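Course Home Syllabus Handouts Readings Lab Hours Contact
Courses > Facilities Practice > Unit 2 > Handout 7: Boards, Tables and Floors

Handout 7: Boards, Tables and Floors
Revised 10/1/22

Read this before the practical in Room 580. Bring it with you, along with the cleaning log from Unit 1. The practical covers small whiteboards on a tabletop, the tabletop itself, and the tile floor. Wall boards are covered in Handout 9.

1. Terms

Panel: the writing surface. On the boards in our rooms it is smooth and glossy.
Trim: the strip that runs along the edge of the panel and around the corners.
Holder: any small part at the lower edge that the board rests on or in. Suppliers also say foot, stand or bracket. Use "holder" in your log so that all the entries match.
Ghosting: old writing that stays faintly visible after a dry wipe.
Haze: a thin gray film left by eraser dust or by too much cleaner.

Ghosting and haze are treated differently. Many students mix them up on the first log sheet. If you can make out strokes or letters, write ghosting. If the mark has no shape, write haze or smudge.

2. Looking before cleaning

Look at the board from a low angle before you touch it. A glossy panel throws back the room light, and a streak of glare can hide a mark completely. Move your head, or turn the board a little, and look again. Then look at the corners. Dirt collects where the trim bends, and a cloth folded flat usually skips that part.

After the panel, look at what it stands on. Dust that comes off a board ends up on the table, and whatever is brushed off the table ends up on the floor. For this reason we always work in the same order: board, table, floor.

Light-colored surfaces in the practical area: a board on the tabletop, then the floor tile. 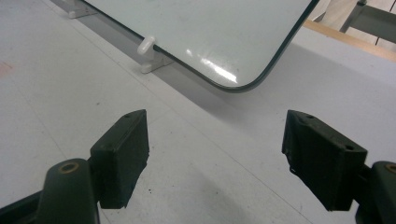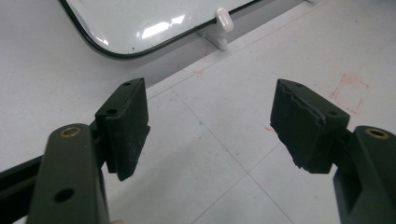
3. Procedure

a. Dry wipe the panel with a clean microfiber cloth, top to bottom. Overlap each pass.
b. Spray cleaner onto the cloth, never onto the board. Spray that runs down the panel gets under the trim and can loosen it.
c. Wipe again, one section at a time. Let it stand for 2 minutes.
d. Dry with a second cloth. Run a folded edge of the cloth along the trim and around each corner.
e. Lift the board with both hands, one on each side. Do not pull it by the holders. Set it down on a folded towel.
f. Wipe each holder and the spot where it stood. A ring of dust here is common and should go in the log.
g. Clear the table. Collect loose specks with a damp cloth first – a dry one only pushes them around.
h. Wipe the table along the seams if it has any, then across.
i. Put the board back and check that it does not rock.
j. Sweep the floor, then damp mop. On tile, go with the grout lines in one direction, then the other.

Change the mop water when you can no longer see the bottom of the bucket. Do not use the board cleaner on tile.

4. Products

The room is stocked with Plekeo board cleaner and Ustance neutral floor cleaner. Mix the floor cleaner as shown on the chart by the sink. The Pulia cloths are for boards only and the Lei cloths are for tables. If the cloths get mixed up, put them all in the wash bin and start with fresh ones. A cloth that has been on a table may carry grit, and grit scratches a glossy panel.

Order more supplies under account 2919. Write the course number on the slip.

5. Colored stains on tables

Marker that has missed the board is the usual source, with red the slowest to come off. Try plain water and a drop of dish soap first. If that fails, use a little board cleaner on a table cloth and rinse the spot afterward. Scouring powder is not allowed on any surface in this unit. If a stain is still there after two tries, leave it and log its position by the nearest table edge.

6. For the log sheet

Room and surface
Condition before cleaning, using the terms in section 1
Product used
Condition after drying
Anything loose, cracked or missing

Fill in the condition before you start wiping. Log sheets go in the tray by the door at the end of the practical. Handout 8 covers storage of cloths and mop heads and will be given out in the next session.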